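Technology | Features

Home News Features Opinion Archive

The trouble with thin things

By Ronaldo Magalhães
November
14 comments | Share

At ten in the morning the lab at Ferlow is quiet apart from the hum of two motors holding still. A researcher taps a key, the arms lift, and a piece of film comes up off the table between them. Then they put it down again. They will do this all day.

Robots have been picking up hard things for decades. A metal bracket or a box of screws keeps its shape when you grab it, so the machine needs to know where it is and which way round it lies. Cloth, bags and film are another matter. They sag and fold over themselves, and every touch changes the shape the robot has just worked out. Clear plastic is worse again, as a depth camera often sees straight through it to the table underneath.

The group at Ferlow has spent two years on a method it calls Jasus. The idea is simple to describe. Instead of asking the robot to build a full model of the sheet, the software keeps track of the edge between the two grippers and ignores most of the rest. It estimates how tight that edge is from the load on the joints, and from how the light moves on the surface as the arms shift. If the edge is too slack, one arm moves out. If it is too tight, the same arm gives a little.

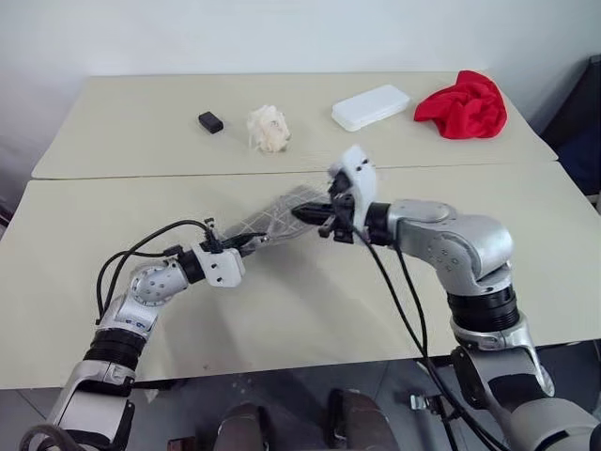 Only one arm makes corrections at any moment. Earlier versions let both do it, and they tended to fight, each answering the other's last move until the film slipped or tore. The group now gives the lead to whichever arm has the firmer hold and lets the other one follow. The lead can change hands during a task, but it takes a fifth of a second, and during that time neither arm is allowed to pull.

The training data came from people. Operators drove the arms by hand through 3282 short runs, using film and bags in 32 different sizes and thicknesses. Runs that went wrong were kept. The researchers say these were the more useful ones, as they show what an edge feels like just before it goes.

For the main test the team ran 800 trials with material the system had never handled. The job was to lift a sheet by two corners, hold it clear of the table and lay it down again without a fold. Jasus managed it in 83 per cent of trials. The same arms running the group's older planner, which tries to model the whole sheet, managed 51 per cent. The new method was also quicker, mainly because it does far less sums between one move and the next.

Most of the failures came at the start. Getting a finger under a flat sheet is still hard, and static makes it harder. On dry days the film clings to the gripper and will not let go, and the team has found no good answer to that beyond a humidifier in the corner. Very thin bags remain a problem too – the load on the joints is so small that it gets lost in the noise of the motors.

Two firms have taken an interest. Trekberg, which packs parts for hospitals, wants to know if the method could open sterile pouches. Vandenberghe grows salad under cover and would like a machine that can lay and lift crop film in trays. Neither has signed anything. Trekberg has asked for a run of 100 pouches without a single tear, and the best so far is 61.

The next version will add a cheap touch sensor to each finger. The group had hoped to do without one, to keep the cost down, but the results on thin bags have changed its mind. The parts are due before the end of the winter, and the pouch trials will start again once they are fitted.

Share this article | Read comments (14)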